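Filed under: Church & State | Grant Reports

Public Meetings Prayer Survey: second progress report to the Weltoma Fund

Reporting period: March to June

You asked for a short report with less cheering in it than the first one. We've tried. The first report said we expected to show "a clear pattern of exclusion" in who gets to give the opening prayer at town and county meetings in the Ositton area. We shouldn't have written that before we had the records, and we'd like to withdraw the sentence. There may be a pattern. We can't yet say what causes it.

The survey now covers 38 local boards and councils. For each one we asked for the agenda, the minutes and any written policy on who may be invited to open the meeting. We have usable records for 321 meetings. Usable means the minutes say whether there was a prayer and give at least the speaker's church or group. A line reading "Invocation was offered" does not count, and we threw out a lot of those.

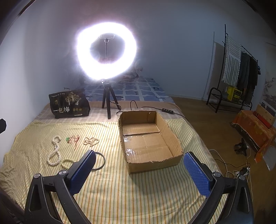
What the records show so far

Most of the boards open with a prayer, and most of the prayers are Christian. Anyone who has sat through a meeting here could have told you that without a grant. The more useful question is how the speakers are picked, and on that the paper trail is thin. Vundovthorpe has a written policy that says any local congregation may apply, and also nonreligious groups. It reads well. We found no sign in the minutes that anybody outside the usual churches has taken it up, and we don't know if that is because people were turned away, never asked, or never heard of the policy.

Several boards told us their rotation is "open to everyone." We asked each of them for the list of groups that had been contacted. Two sent one. The lists seem to have been copied from an old phone directory, and one includes a church that closed years ago. We would be careful about reading bad faith into this. A clerk with an old list and no time can produce the same result as a council that wants only one kind of speaker. We would also be careful about letting the councils off, because the effect on a Muslim or atheist resident waiting for a turn at the microphone is the same either way.

The test letters

We sent 20 letters asking for a slot to give an invocation. Half came from a Baptist congregation and half from a humanist group, both of which agreed to take part and would have shown up if invited. The Baptists got more replies. Please don't quote this anywhere. The sample is tiny, the letters went out in two batches, and the second batch landed in budget season, when some of these offices don't answer anybody. Our advisers at Lò, who handle the statistics, told us the comparison is worth nothing until we repeat it with matched dates, and we agree. 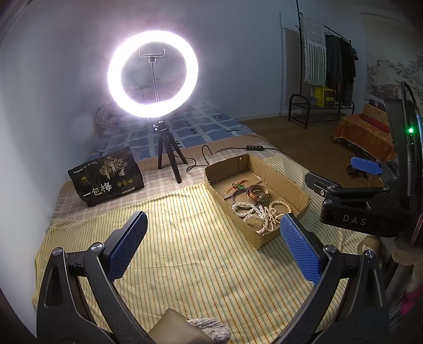
Pearl strands, a leather-strap wristwatch and a braided cord bracelet in an open cardboard box.

Problems

Fees. One county wanted $500 for copies of minutes that a neighboring county posts online for free. We appealed, lost, and paid it out of the records line. Nothing else in that line has gone over.

Coding. Two readers go through each set of minutes on their own and mark the type of prayer. They agree on "Christian" and "none." They do not agree on "nonsectarian," and we have started to doubt that the category means much. A prayer that ends "in Your name" was coded three different ways before we stopped and rewrote the guide. Everything read before April has to be read again.

Press. A local site ran a piece saying our survey "proves" illegal discrimination. It doesn't, and we wrote to say so. A second site then said we had found no discrimination at all – we wrote to them too. Neither has changed its headline.

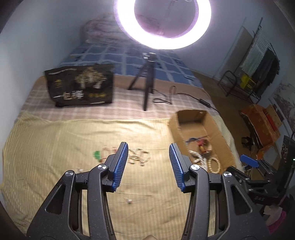

Bed with a pale yellow striped cloth, jewelry lying near the center.

Next period

Finish the second reading of the early minutes.

Repeat the letters, with every pair mailed on the same morning.

Ask the boards that dropped prayer altogether when they did it and whether they put the reason in writing. We think there are four of these, though one may simply have a clerk who leaves the opening out of the minutes.

We had planned a public event in Ositton for the fall. We now think it should wait. People will come wanting a verdict and we would have a spreadsheet with a third of its rows marked for rereading. If the Fund needs something public by then, we can post the policies we have collected, as they are, with no scores or rankings attached.

We are not asking for more money at this point. We are asking to move what was set aside for the event into reader hours, and would like an answer before July if possible.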